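How to Clean and Store Wooden Chopsticks, Skewers and Dowels

Wooden sticks collect in a kitchen. Cooking chopsticks, skewers, a dowel kept for pressing tortillas or rolling dumpling skins: they all end up in the same drawer, and after a year or two half of them smell of old oil. Cleaning a full set takes less than an hour of work plus drying time. The storage part costs almost nothing if you already own a metal utensil holder.

What you need

Dish soap
A soft brush or an old toothbrush
Two clean dish towels
White vinegar
Sandpaper, 600 grit
Food-grade mineral oil
A metal container with holes in the sides

Step 1: Sort the sticks

Lay everything out on a towel and make three groups: keep, sand and throw away. Throw away anything that is cracked along its length, soft at the tip or spotted with black. Mold goes deeper than it looks and washing will not get it out. Bamboo skewers that have been used on raw meat go in the trash too. Sticks that are only rough or fuzzy can be sanded.

Check the ends by running a fingertip over them. A split is easier to feel than to see.

Step 2: Wash

Wash the sticks by hand in warm water with a small amount of dish soap. Do not leave them standing in the sink. Five minutes in the water is fine, an hour is too long and the grain will lift. Brush along the length of the wood, then go over the tips in small circles.

For smells, mix one part vinegar with two parts water and wipe each stick down with it. Let it sit for 5 minutes and rinse. Garlic may need a second round.

Skip the dishwasher. The heat dries thin wood unevenly and the long pieces warp.

Step 3: Dry

Roll the sticks in a dry towel and press to take off the surface water. Stand them up in the holder with space between them and leave them for 12 hours. Overnight works well. Turn the thicker dowels end for end in the morning, as the bottom end dries last.

A solid jar is a poor choice for this step. Water runs down the sticks and collects at the bottom, and the ends turn gray. Ours spent years in a glass jar next to the stove and every one of them had a dark ring at the base. Look for a holder with holes all the way down the sides.

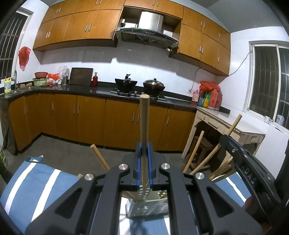
A dowel and thin sticks in a perforated metal container.

Step 4: Sand

Only sand wood that is fully dry. Fold a strip of 600 grit paper around the stick and pull it from one end to the other with light pressure, turning the stick a little each time. Six or seven passes is normally enough. Round off the tips with a twist of the paper. Wipe away the dust with a barely damp cloth and let the sticks dry again for an hour before you oil them.

Step 5: Oil

Put a few drops of mineral oil on a cloth and rub it along each stick. Cover the cut ends well. Wait 20 minutes, then wipe off whatever has not soaked in. The wood should not feel greasy. Do not use olive oil or other cooking oils for this, they go rancid.

Disposable skewers do not need oil.

Step 6: Put them back

Keep the holder where air can get to it and away from the burners. Cooking chopsticks can go in tip up so the part that touches food stays off the bottom. With sharp skewers, put the point down, particularly if there are children in the house.

Leave the container loose. When the sticks are jammed together you have to pull out four to get one, and the ones in the center never dry properly. If you have too many, keep the everyday ones in the holder and put the rest in a drawer in a cloth bag. Plastic bags hold moisture.

How often

Wash after every use. Wipe out the holder on the same day you clean the counters; for us that is Thursday. Oil the sticks every couple of months, or when they start to look pale and feel dry. We do a full sort once a year, in November, before the holiday cooking starts.

Cleaning the holder

Empty it and soak it in hot soapy water for 10 minutes. Push a toothbrush through the holes from the inside, then rinse from the outside. Dry it upside down on a towel. If there are white spots from hard water, wipe them with vinegar and rinse again. Make sure the inside is dry before the sticks go back in.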